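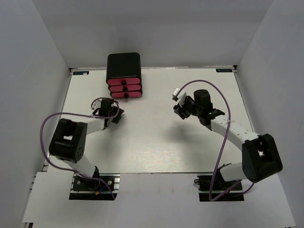
Desk drawers – keep the pink ones or go back to a tray?

kolcombe_kat
ok quick one. Got the little three drawer thing, black with the dark pink fronts, round black knobs. Looks great. But I'm losing stuff in it already. Pens top, cables middle, bottom is just... whatever. Do people label these or what

stapleless
Label inside the lip, not on the front. Front labels peel and leave gunk, esp. on anything shiny.

MateF
Máté Fülöp here, long time drawer person. Bottom drawer = the stuff you touch least. Spare batteries, stamps, the warranty card for the lamp. Top = daily. If you have to think about which one to open you've got too much in there.

urnix_dan
Disagree w/ Máté. Heavy stuff at the bottom, period. Mine was top heavy with coins and it tipped every time I yanked it. Small units don't weigh anything on their own

MateF
Who keeps coins in a desk drawer

urnix_dan
me. 214 of them before I finally took them to the bank

kolcombe_kat
lol. No coins. Mostly cables tbh

papertray_jo
Go back to the tray. Closed drawers are where things go to be forgotten, I had one of those for 2 years and found a passport photo from my old job in it. Open tray, you see it, you deal with it.

stapleless
Open tray is just a pile with edges, sorry

papertray_jo
a pile I can SEE

lekau_lou
Where on the desk do you keep it? I had mine right up front by the keyboard, elbow hit the knob constantly. Shoved it to the back left, all the way against the wall, and got my whole desk back. Reach is fine for me but I'm tall.

kolcombe_kat
Back left too. It's a white table so the black sort of jumps out, kinda like it. Knobs are easy to grab without looking, that part I have no complaints

urnix_dan
Felt pads on the bottom if the table's white. Black feet can mark. Bakos sells a sheet of 100 for cheap, you'll use four

kolcombe_kat
oh good call, didnt think of that

MateF
For the cables – twist tie each one, stand them on end in the middle drawer. Don't coil them flat, they nest together and then you pull out five.

lekau_lou
Or sandwich bags. One cable per bag, write on the bag. Ugly but it's inside a drawer so who cares

papertray_jo
Or throw out the cables

stapleless
^ finally something we agree on

kolcombe_kat
ok doing bags, felt pads, label inside the lip. Heavy stuff in the bottom, sorry Máté. Will report back in August if I can still find the scissors

MateF
scissors go in the top one!!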